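[Suture-practice] Re: Stitch spacing and tail length on short incisions

From: Shufen Zeng
To: suture-practice list
Date: Sunday, August 9, 2026
Subject: Re: [Suture-practice] Stitch spacing and tail length on short incisions

Oluwatosin Okafor wrote:

> We have gone through the Butano pads quickly this term and I would like to
> settle two things before ordering more. First, does anyone have a rule for
> spacing on a cut this short? My group puts in three interrupted stitches by
> habit and the middle one tends to pucker the surface. Second, tails. The
> Ulholm handout says to cut short and says nothing else. Half my people trim
> to the knot and the other half leave enough to tie a parcel.
>
> Also, Tianyou Li asked whether the redness around the cut should be scored
> as tissue damage. I said no but could not point to anything in writing.
>
> Oluwatosin

Oluwatosin,

Taking these in order, spacing first.

I do not use a fixed count. The handout gives spacing as equal to twice the bite depth, and on a short cut that often leaves room for two stitches and no more. A third put in between them has to share tissue with its neighbors, and that would account for your pucker. Before adding one, check whether the edges already meet between the two you have. If they do, stop.

The order of placement matters less than people think on a cut of this length. I start at one end and work toward the other. Sandamali Navaratnam starts in the middle and halves the remainder, which is the better method on a long wound but gives you an odd number whether you want it or not.
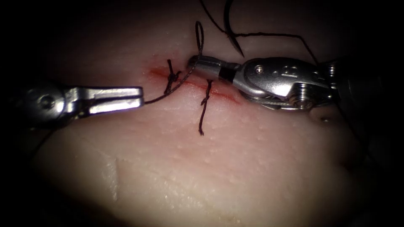 Two interrupted stitches on a short incision. Left knot with short cut tails, right stitch with its tail still hanging long below the wound.

On tails, the left knot is close to what I ask for. The tails are short, they stand up off the skin, and there is still something for forceps to hold at removal. Trimmed flush, a knot in braided material may survive, but monofilament can slip. The long tail on the right is a different matter. Left like that while the next stitch is being placed, it gets caught under the new loop. My instruction is to trim each stitch before starting the next one. If you prefer to trim all of them at the end, lay every tail to the same side first.

For the written standard I would suggest this wording:

Tails: both cut to the same length, long enough to grasp, short enough not to reach the next stitch.
Knot: set to one side of the cut, same side throughout.
Tension: edges touching, no blanching, no ridge.

Our own group does not meet the second line consistently, and I would score it leniently for the first few weeks.

On redness, your answer to Tianyou was correct. Color around the cut belongs to the pad and says nothing about handling. What should be scored is anything the needle or the jaws did: torn exit holes, crushed edges, a slit made longer than it was at the start. To make that last item checkable, look at the pad before the first bite and write down where both ends of the cut are. The ends are not equally easy to find. One may be wide and plain while the other thins out to almost nothing, and a trainee who misjudges the faint end will put the last stitch in intact skin.
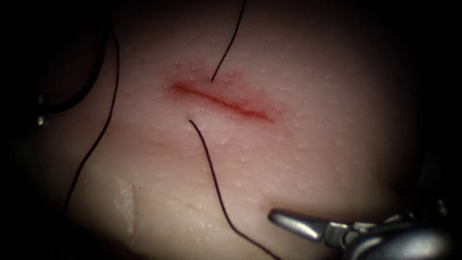
The other thing worth scoring is the path of the first bite. Entry and exit should be opposite each other, at the same distance from the edge. When they are offset, the edges shift sideways as the knot comes down and one end gapes. This is easiest to judge with the thread through and nothing tied, so I have people pause at that point and look along the thread from both sides. It costs very little time and it catches most of the bad ones while they can still be pulled out and redone.

Glare is a related nuisance. A glossy spot on the surface can hide an exit point completely. Turn the pad or move the lamp before deciding that a bite is missing.

On ordering, I would hold off. Zeyu Dai has 35 pads from the January delivery that were never opened, and they are the same grade as yours. The Brikside ones are cheaper but I found the top layer too stiff for work at this scale, and the edges tore at normal tension. Dong has offered samples. I have not tried them and have no opinion.

If there are no objections to the wording above I will put it in the handout under section 3. Comments on tail length especially, as I would still like a figure in millimeters and do not have one I trust.

Shufen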